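Two Hours at the Plornerlow Model Apartments

I went to the Plornerlow open day expecting to be sold something, and I was. The invitation promised "a quiet look at how people will live." There were 148 of us signed in by noon, so quiet was out.

The building is Majumder's conversion of an old office block. Kheri Nyamweya led my group and he was pleasant enough, but he had a way of answering a different question from the one you asked. I wanted to know about water pressure on the top floors. He told me about the lobby. When I tried again by the elevators he told me about the lobby some more.

The kitchen first. Drawers close softly, as drawers do now everywhere. The brochure gives the apartment as 600 square feet and I believe it, but a good slice of that is hallway, and you can't cook in a hallway. Subira Nzioka, who I had come with, opened the pantry and asked where a broom would go. Kheri said there were "solutions." We didn't see one.

The bedroom closet is by Cluvitz and has a rail so high that I'd need a stool for my shirts. Lamai Rojanasak from the sales desk said it can be lowered for $234. I wrote that down. Moving a rail takes me ten minutes at home with a drill.

Then the bathroom, which everyone in the group had been told to wait for. I'll admit the counter is handsome, beige marble with a round white basin set into it, and more marble behind in tan and gray. The mirror is another matter. It is very wide, and somebody decided it needed an antique gold-bronze frame, in a building that was offices until February. Subira liked it. I kept thinking about toothpaste spray and a soft cloth, and all that textured molding to get the cloth into.

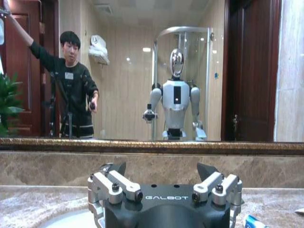 The bathroom mirror and marble counter, Plornerlow open day.

My other complaint is storage. A tube left out on that counter looks like clutter right away, and I asked twice where such things are meant to live. Lamai pointed to an optional cabinet by Ukora. Optional again.

Coffee was served on the way out and was better than it needed to be. Monthly rent starts at $1,684, parking extra. I still don't know about the water pressure.

Contact | Copyright 2022 Dennis Athumani | Back to top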